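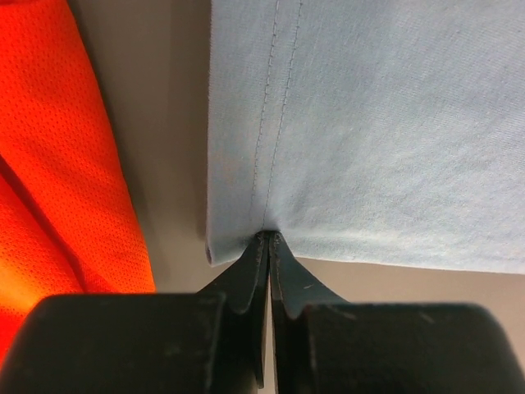 Monday, July 22, 2024
By Areeba Rana

Hem

A hem is a cloth edge turned under and stitched so it won't fray. I always start folding from there - get the hem straight and the rest mostly follows! Trouser hems are another matter (I still make a mess of mine).

Care label

Usually sewn into the neck or a side seam. On a pale blue T-shirt like this one it's a little white tag by the collar, with the washing symbols along the top. A circle with a cross means no dry cleaning.

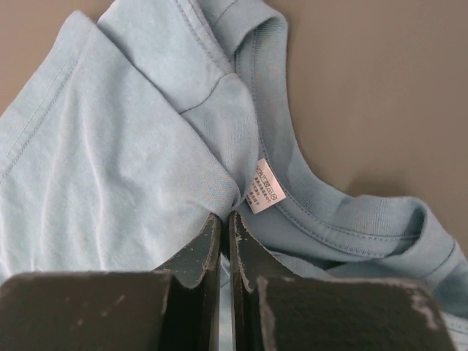
Crew neck

A round, close collar, normally ribbed so it stretches over your head.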